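Girine sorting cell, bench notebook
2 min read

June 2, 2026

Bottle returns, two-arm cell. Picked up where the May entry stopped. Log now stands at 2683 attempts, 595 of them since the bin was moved to the left corner. Cable routing unchanged.

Staffing first, as Estex asked for it in writing. Before the cell, the returns bench at Malabanan took two people per shift, standing, hands in the bottles throughout. It now takes one, who loads, changes the bin liner and clears stoppages. The second post has gone to the inspection line. Pay grade is the same, but the person left on the bench has lost someone to talk to and says the shift feels longer. Noted for the review.

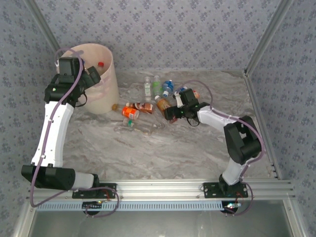
Right arm at a brown bottle, left arm over the lined bin. Mixed load, some upright, some lying down.

Bottles on their side remain the slow case. The operator has started standing them up before a run without being asked. It helps throughput and spoils the figures, so please leave them as they fall until batch 964 is closed.

Stoppages: more than 20 this week, mostly double grips where two bottles touch. Each needs a person to walk over, acknowledge and restart. On paper this is "supervision". In practice it breaks up any other task given to the same person, and the rota should allow for it.

To do: move the restart button to the loading side. Ask the night shift which stoppages they clear by hand and do not log. Check liner changes against the shift break.

Related entries
Budum gripper pads, wear check
Restart procedure, draft 2
Returns bench rota before and after

Contact the Girine bench | © Estex | Back to top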